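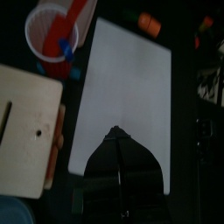 Veerle Segers wrote in to say that a big white board is the best thing you can put on a dark table, that everything shows up on it, and that I'd come around if I stopped complaining and lived with one through a winter. She has one from Jonar and says it has earned its space.

I'm not there yet. I posted the first part of this gallery in July, when I was going through kitchen things for small tables, and I said then that oversized boards mostly get bought by people who like the look of them. I got 2 replies. Both disagreed with me. So this page is a second go, same question: does a table need this much board, and what else do you keep on it once the board has taken the middle?

Yes, it looks clean. An empty white board always does. The catalogs know this, which explains why Dinard shows theirs with a single lemon on it for 19 pages. I'd like to see one with dinner halfway done.

A red utensil standing in a clear cup, on the other hand, I have no quarrel with. It's a cup. It holds the long thing upright and you can see what's in it. People pay Stostitz good money for a utensil caddy with compartments, and I have yet to hear what the compartments are for. 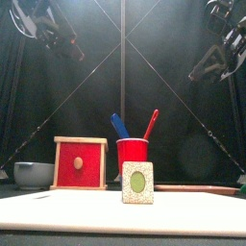

Wooden box with red front and round knob; gray bowl at the back.

The box is the piece I get asked about. It's pale wood, it has a knob right in the middle of the front, and it has a lot of charm. Charm is what makes me suspicious. A box that size takes up the room of two bowls, and a soft red front is a strange choice anywhere near tomato sauce. I know what the Bosman people say about wood and color "warming up" a work surface. A work surface doesn't need warming up. If it were mine I'd put tea bags in it and move it to a shelf.

The bowl I'd keep. Gray, plain, matte, rounded rim. It could go with any kitchen and nobody will ever write a blog post about it.

Back to the board, though, and to the one point where I'll give Veerle some credit.
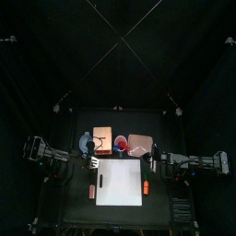
A slot near the edge for your hand makes a real difference. A wide board without one is a nuisance to pick up, and it ends up living flat on the table for good, which is how these things win. With a slot you can at least grab it and stand it against a wall. I'd still want to try it with wet hands before I said anything nicer.

I'm less sure about the small stuff that collects around a board. The orange carrot with the green top is a toy, and fine, I like it, but toys on a prep table multiply. Same with the little pink thing on the other side. Slotted spatula: yes, everybody uses one. A row of items along the back: I've done that too, and I always end up reaching over the front ones to get at whatever I need.

So, for now: bowl, cup and spatula stay. The box goes to the shelf. The board is on trial, and Veerle can write again in spring.

Posted Thu 20 December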